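Ticket 767
Subject: inventory import stops partway, no error shown
Product: Rilent stock manager
Opened by: Severino Pacheco, Zeleke Housewares
Assigned: Tsegereda Alemayehu
Status: Closed

Severino, 8:40 am
Import of the July supplier sheet from Mudon dies every time. 3,000 rows in the file, 767 make it in, then the bar just sits there. No message. Tried 2 browsers, same thing. Tableware category goes live at noon so need this asap.

Tsegereda, 8:55 am
Looking. Can you send row 768 and the one after it? Also which photo is attached to the item it stops on.

Severino, 9:10 am
Row 768 is the start of the mugs and bowls. Pasted below, tabs probably got mangled:
MUG TEAL 13 oz / BOWL GREEN shallow / "CUP GRAY, tall
Photo for that group uploads fine by itself.

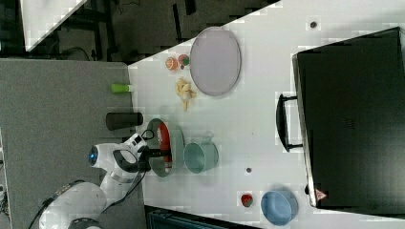 Attachment 1: green bowl, teal mug, gray cup

Tsegereda, 9:25 am
Ok photo is fine. It's the quote mark in front of CUP. Opens and never closes, so the importer reads everything after it as one giant cell and hangs waiting for the end. Delete that one character, save as plain CSV, not the Excel one, and run again. Don't clear the 767 already in, it will skip matches.

Severino, 9:50 am
Got further. Now stuck at 2,100 something. Same kind of thing? Searched for quotes and theres a bunch, Mudon uses them for inches.

Tsegereda, 10:05 am
Yes, same. Replace all " with in. across the description column only. Leave the price column alone, it needs its quotes for the commas.

Severino, 10:30 am
All 3,000 in. Spot checked prices, look right. One dupe in platters, deleted by hand.

Tsegereda, 10:35 am
Great. Logged a request so the importer shows the bad row insted of hanging. No date on that yet. Please ask Mudon to stop using inch marks in there export. Closing.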